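The Killwood marsh walk is 11 years old this June, and I've been out there most mornings this month, usually before seven, when the herons haven't been bothered by dogs yet. It used to be a gravel yard! Kolbrún Kvaran, who grew up across the road, remembers trucks backing up where the cattails are now.

The restoration crew took out the old culvert first and let the creek spread out again (it had been stuck in a straight ditch since before I was born). Then came willow stakes, sedges, and around 4000 plugs of rush, which looked like sad little toothbrushes for two summers. Now you can't see over them – I've tried, on tiptoe, with wet socks.

My favorite bit is still the bend past the second footbridge. Bjartur swears he heard a rail there last week. I heard a frog and somebody's phone, but I'm going back tomorrow with better ears and a thermos.

The loop from the Narkamier lot takes me 58 minutes if I don't stop, and I always stop.

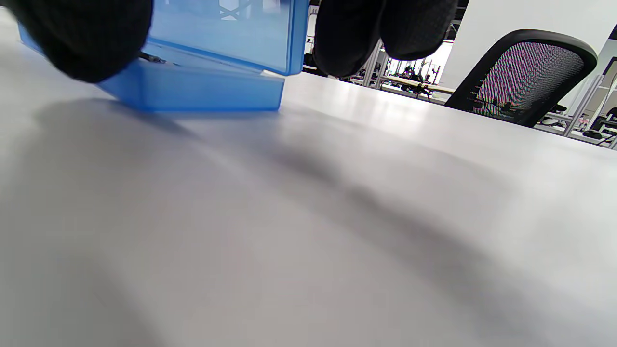
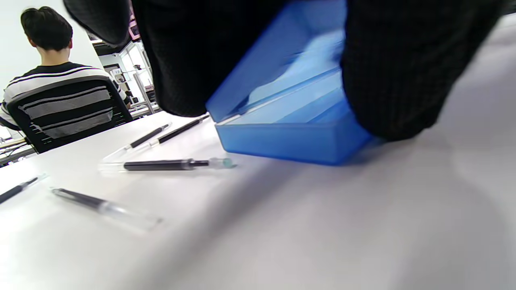
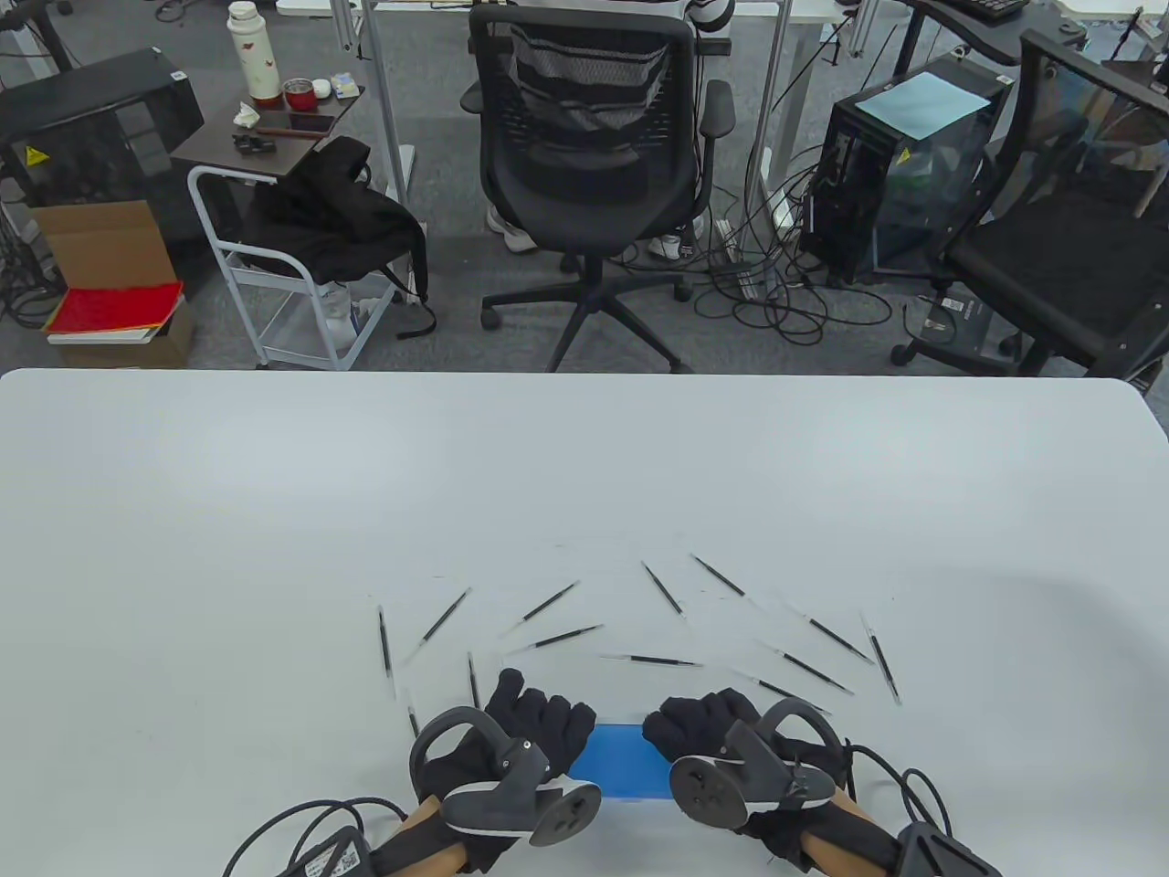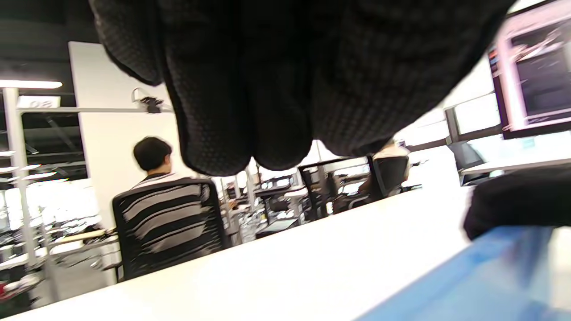 Can you bring a dog on the marsh walk?

Dogs are welcome on the main loop as long as they're on a leash, but they have to stay off the side trail to the heron pond until the end of nesting season.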